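Hilomon Notice Desk
Takedown and legal notice tracking for small publishers
Product code 1737 - Updated 2020-07-15

Sooner or later every website that says anything receives a letter about it. Some are court orders. Some are from a man in Skondthorpe who would like his planning objection forgotten. Notice Desk puts both in the same queue and helps you tell them apart.

Each notice gets its own record: who sent it, which law they say they are relying on, which page they mean and when an answer is due. If the sender has left out the law, the page or their own name, the record says so in red. You would be surprised how red it gets.

What you get
Intake form in 18 languages
Deadline clock, set separately for each country
Reply templates, including a polite refusal and a less polite one
Public log, with personal details blanked out before it goes up
Full export, so you can leave us whenever you like

Notice Desk does not decide anything for you. We did try a version that scored complaints automatically, and it wanted to take down our own terms of service. Fair enough, but we dropped it.

Plans
Single site: 133 euros a year
Up to five sites: 1364 euros a year, with phone support and a yearly review of your templates by Claeys, who charge like lawyers and are

Import from Satell works now. Export to Satell arrives in September, if they answer our emails.
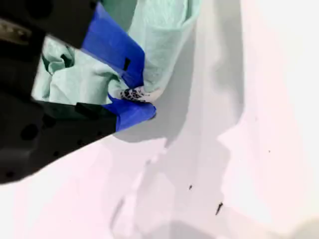 Ghizlane Chraibi writes that the public log is the part she would pay for on its own, as two senders withdrew their demands once they learned the letters would be listed. She would still like the deadline clock to know about public holidays, and has asked twice. It is on the list - quite near the top, now.

Order or ask for a trial through the contact form. Trial accounts keep their records when you upgrade.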